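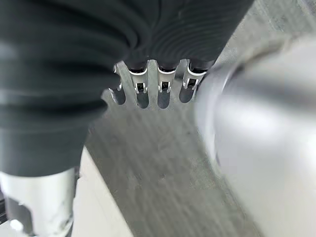

Okay, so I want to start with hands, because I always start with hands. Who in here is wearing something right now that has a hole in it? Put them up, keep them up. Look around. Good, me too, left elbow. I'm going to talk about mending tonight, mostly knits, mostly the boring parts of knits, and I'd like you to look at the dark gray fabric up on the screen while I do, because it's got both of the things I get asked about. On the left you've got big soft folds, all plain, and over toward the top right there's that tight band of fine ribbing with the ridges curving along. Plain and ribbed are different jobs, and dark gray is a third job all by itself. If you take one thing home tonight, take this: match the stretch first and worry about the color later.

(Pause. Let people settle. Water.)

Who I am, quick. Janka Havlíček, I run the mending table at the Kiravside library, second floor, next to the large print. I'm not a tailor. I was a dental receptionist for most of my working life and I learned to darn from my mother-in-law, Mrs. Kuruc, who did not think much of me until I fixed a glove. Tell the glove story if it's a warm room. Skip it if we started late.

Glove story, short version: it was her husband's, gray wool, thumb gone. I fixed it with the wrong wool, way too thick, and it stood out like a wart. She wore it anyway. Then the next week she handed me a bag. That bag had everything in it, socks, an undershirt, a cardigan with a pocket hanging by a thread, and I understood that this was how I was going to be spending my winter.

WHY THINGS GO WHERE THEY GO

Clothes wear out in the same spots on nearly everybody. Elbows, heels, the inside of the thigh on jeans, the underarm, and cuffs. People are ashamed of the thigh one. Please don't be. I have had grown men whisper it to me across the table like a medical thing. It's cloth rubbing on cloth, that's all it is.

Cuffs are my favorite so I'm going to go on a bit. A cuff gets pushed up, yanked down, dragged through dishwater, caught on door handles, and it has to spring back every time. When it stops springing people say the sweater is "dead." The sweater isn't dead! The body of it is probably fine. You've got a tired cuff on a perfectly good sweater and you can run a little elastic thread through the inside of the rib and get another few winters.

Hold up the green one here. Pass it around. Ask people to pull on both cuffs and guess which one has the elastic. (It's the right one. Write it on my hand, I got it wrong in Marnora.)

RIBBING

Okay, rib. A rib is knit stitches and purl stitches lined up in columns so the fabric folds itself like a little accordion. That's where the give comes from. If you darn straight across it the way you'd darn a sock heel, you've basically put a staple in the accordion. It'll look okay flat on the table and then the person puts an arm in and the whole thing puckers or the stitches next to your darn pop.

So what I do on a rib:

Put it over something with a curve. I use a jar. You can buy a darning mushroom, I own one, it's nice, I still use the jar.

Stretch it a bit while you work. Not to the limit, just to where it would sit on a wrist.

Pick up the ridges on the outside and leave the valleys alone on the first pass. Then go back for the valleys.

Leave your thread slack at each turn. You want a tiny loop at the end of every row. It looks sloppy. Leave it. The loops close up in the first wash.

(Demo here if the overhead camera works. If it doesn't, walk down the aisle with the hoop and do it in front of people, it was better that way last time anyhow.)

Somebody is going to ask about duplicate stitch, or Swiss darning, it's the same thing. Lovely for thin spots. For a real hole it has nothing to hold on to, so you have to lay some strands across first. Say that it's fiddly. I don't want people going home and feeling stupid when it's fiddly.

DARK FABRIC

I hate mending black. I'll say it. I hate navy a little less and charcoal a little less than that, but none of them are any fun after supper. You can't see the stitches, your needle goes through the yarn instead of between, and then in daylight you see you've wandered off like a drunk.

What helps: a white dish towel in your lap, so the light comes up through the holes. A lamp off to the side, low down, so each ridge throws a bit of shadow. A lamp straight overhead flattens everything out. And do it in the morning. I've got a chair by the kitchen window and from breakfast until 10 that's my dark-fabric chair, and after that the sun goes behind the Duden building and I switch to socks.

On matching: you will never match charcoal. There are a thousand of them. There's a brownish one and a bluish one and one that's green under store lights. I used to keep a shoebox with every dark gray thread I could find and I'd hold them up one after another, and I've given that up completely. Go one shade darker. Darker disappears, lighter shows. Or go the other way and use orange and enjoy yourself.

(People like to argue here. Let them! There's a visible-mending crowd and an invisible-mending crowd and they're both nice people. I do invisible for work clothes and funerals, visible for everything else.)

THE TABLE

A bit about how the library table goes, because somebody from another branch always comes to these and wants to know how to start one.

We opened in April with a folding table and a biscuit tin. It's free. You don't drop things off, you sit down and we do it together, and that rule matters to me more than any other because without it I'd be running a laundry. I let people off it if their hands hurt. I've got a gentleman with bad arthritis who comes and threads nothing and sews nothing and reads us the local paper while I do his buttons, and I'd be sorry to lose him.

We go from 2 till 5. The first hour is quiet and it's when I'd tell shy people to come. After school gets out it's a zoo, in a good way, lots of backpacks with the strap torn off. Backpacks are a pain. Curved needle, upholstery thread, thimble, and some language.

Supplies, since I'll be asked. Needles with a blunt tip for knits, sharp for woven. Thread, lots of it, mostly ugly. A magnet for the pins. Scissors on a string, tied to the table, I'm sorry but yes. We get wool from the Marnora yarn shop when they clear out odd balls, and a lady leaves embroidery floss in the returns slot in a sandwich bag. I have never met her. If you're here, thank you!

Things I wish I'd had from the start: better chairs. A sign that says we don't do zippers. (We do zippers. But only when I'm in the mood, and the sign would help.)

WHEN TO GIVE UP

I put this in because the first time I gave the talk I left it out and a woman came up after with a bag of sweaters so far gone you could read through them, and she'd been carrying guilt over them for years.

Hold it up to the window. If you see light in one place, mend it. If you see light all over, the yarn itself is finished and whatever you sew into it will just tear out around the edges. Cut off the cuffs and the buttons, they're often the last good parts. The rest makes fine stuffing. I've got a door draft stopper at home that's got two of my husband's sweaters and one truly awful vest inside it, and he asks after the vest sometimes.

Moths: freezer, plastic bag, leave it longer than you think, then brush the seams. Don't get drawn into cedar. Last time I lost 10 minutes to cedar.

Washing after a mend. Cool water, squeeze it, don't wring it, lay it flat on a towel and pat the mended part back into shape with your fingers. If it's a rib, bunch the ridges up close together while it's damp and let it dry like that. Then wear it! I get people who mend a thing and put it back in the drawer for best. It's a sweater. Put it on.

HANDS ON

Pass out the hoops now. Swatches are in the red bag, plain ones on top, ribbed ones underneath. Start everybody on plain, even the ones who say they knit. The left-handers sit at the window side so they're not elbowing anyone. Needle threaders go one to a table and I want them back.

While they're working, walk around and keep my mouth shut for a bit. Help with the first row and then leave people alone.

If there's time, ask who's got the oldest thing in the room. In Marnora it was a bathrobe, and she'd worn it on the bus.

Reminders before they go: sign-up sheet by the door, the handout has the jar trick drawn on the back, second floor and not the basement, the basement is the chess people. Hoops back in the red bag. Count the scissors.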